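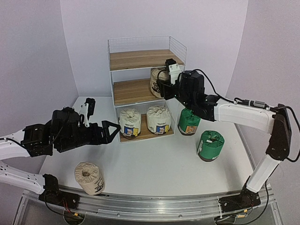

The two arms at the shelf, with the cloth bags they practise on.

Home | Makers | Workshops | Interviews | Join in

"You'll have to excuse the kettle"

Dec 13, 2021

The shared workshop at Prernari takes up the back half of an old seed merchant's, and you reach it by a flight of steps that would put off anyone carrying anything heavier than a sandwich. The woman I had come to meet carried most of a robot up those steps, in 5 trips, and would rather I didn't use her name, because her employer thinks she spends her evenings resting. She spent nineteen years altering wedding dresses before she ever picked up a soldering iron, and she still wears a pincushion on her wrist while she works (it holds small screws now, stuck in by their points).

"You'll have to excuse the kettle," she said, as it began to roar beside us. "It's on the same sockets as everything else, so I don't run the arms and make tea together. I did it once in January and the whole floor went dark. There was a man downstairs with a lathe going. He was very nice about it, considering."

The project is called Su, after nothing in particular, and it is a pair of arms that put soft things on shelves and take them off again. Both are bolted to a silver rail along the front of a white table, one at each end, and each carries a little black camera on a white bracket above its gripper. The shelf is an ordinary three-tier thing, wooden boards in a thin white metal frame, with a wire railing round the top. Stuffed fabric bags go on it, or at any rate that is the plan.

I asked why bags, when everybody else seems to start with wooden blocks.

"Because I know cloth," she said. "I've had my hands in it all my life. A block is the same block whichever way you come at it. A stuffed bag gives. You squeeze it in the middle and it bulges out at the top, and then it's a different shape from the one you planned for. And a drawstring bag has all that gathering at the neck, which is lovely to get hold of if you come at it right and hopeless if you don't. I thought, well, that's a problem I already understand from the other side."

She has beige ones and cream ones and a couple in green, and she was quick to tell me that the green ones are her favourites and also the worst behaved. The label on one of them is a square of bright orange, and for a whole fortnight in the autumn her software would go straight to that orange patch and try to pick the bag up by it, as you might try to lift a parcel by its stamp. "I could have covered it over," she said. "Everybody told me to cover it over. But you can't go round covering up the world, can you? So I sat down and gave it more examples."

The examples are the slow part. She guides the arms through a job by hand, again and again, and the computer keeps a record of how it went. She had 824 of these saved when I visited, and she reckons 186 of those are no good to anyone, though she keeps them – partly out of thrift and partly, I think, out of fondness. Every so often she plays one back to herself to hear the motors.

The middle shelf has given her the most bother. Reaching in from the right-hand side, the arm has to get its fingers alongside a bag without its own wrist meeting the board above, and the camera bracket sticks up just where you would like it not to. She has moved that bracket three times. The enclosure, with its plain grey sides and pale lavender back, came later, after she noticed that people walking past in coloured jumpers were upsetting the results.

Money has been tight all the way through. The motors came second-hand from a member who was moving abroad, the rail was an offcut, and she paid 35 pounds for a box of mixed connectors from a clear-out at a firm called Goltier, of which she has used perhaps half. "The wiring isn't pretty," she said. "I'd never have let a hem go out looking like that. But I can see where everything goes, and when something comes loose I can find it. I'll tidy it when I've stopped changing my mind."

Has she stopped changing her mind about anything? She thought about that for quite a long time, and poured the tea.

"The shelf," she said. "I did try a deeper one. You could get more on it, but the bags went to the back and the arms had to go in after them, and it was like watching someone look for their keys down a sofa. This one's staying."

There is talk of taking Su to the makers' fair at Grunuvport, which would mean the steps again, going down this time. She is in two minds. The arms would travel well enough, she thinks, but the enclosure was built where it stands and doesn't come apart without a good deal of unscrewing, and she would want to run everything for a day in the hall first, with the lights as they'll be. Meanwhile she wants both arms to work on one bag together, the left steadying it while the right takes hold of the neck, as she would do it herself.

"I keep catching my own hands at it," she said, and showed me with a tea towel, one hand flat and the other gathering. "I'm at the sink or I'm packing the shopping, and I stop and think, now which hand went first? My sister says I've become very slow in supermarkets."

She rinsed the cups, switched the kettle off at the wall and went back to the table to try the middle shelf again.

We use cookies to remember your settings and count visits. Accept | Manage choices

Contact us | © 2021 Prernari Shared Workshop | Back to top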